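Clesov Hand Capture Kit: Set-up Guide
Section 4. Recording your first episodes

Now comes the fun part! Your grippers are paired, your markers are on, and everything you do with your hands from here can become something a learning system practices from. Take your time with the first few episodes. Good habits picked up early show in every recording that follows.

4.1 Before you pick up the grippers

1. Put on the pack and tighten both shoulder straps until it stops swaying when you turn.
2. Run the cables down your side and walk a few steps. If a cable tugs, give it more slack.
3. Seat the head unit and tilt it down until both grippers show in the preview with your elbows bent.
4. Check that each marker cube sits firmly on its gripper. A cube that turns under your thumb needs its screw tightened.

CAUTION: Never wipe marker cubes with alcohol. The print smears, and a smeared cube has to be replaced.

4.2 Start pose

5. Stand facing your work area with your feet slightly apart.
6. Hold both grippers out in front of you, look down at them, and keep still until you hear two short beeps.
7. Squeeze each gripper fully closed, then fully open. The second beep pair means the jaw range is saved.
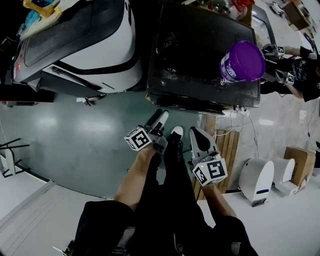
Can two people record at the same table?
Two people can share a table as long as each kit has its own marker set. Give every operator a different set number in the Vuorinen app before you start, and try to keep out of each other's reach during an episode.

4.3 Recording an episode

8. Choose a task from the list, or type your own. Short, plain names work best: "move tub to shelf" is great.
9. Press the left thumb button. Wait for the long beep.
10. Do the task at an easy, natural pace. Small hesitations are fine, so just keep going!
11. Return to the start pose and press the button again.

NOTE: If you drop something, pick it up with the gripper and carry on. Recoveries are wonderful training material. Tag the episode "recovery" so it can be found later.

Change things up between episodes. Slide the objects to new spots, approach from the other side of the table, swap hands. We suggest 13 episodes per layout, then a fresh layout. A set of 100 varied episodes will take you a lot further than 587 copies of the same reach.
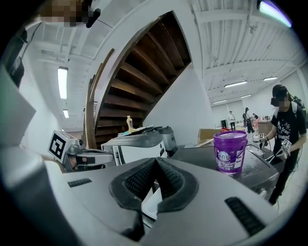

Figure 4-2. Gripper camera view, with other operators at work nearby.

4.4 Checking what you recorded

12. Open the episode and play the gripper view and the head view side by side.
13. Look for long stretches with a marker cube out of the head view. The timeline turns orange wherever tracking is lost.
14. Keep, tag or delete. Deleted episodes stay in the bin for 17 days.

CAUTION: Do not unplug the pack while the upload bar is moving.

For batch uploads, continue to Section 5.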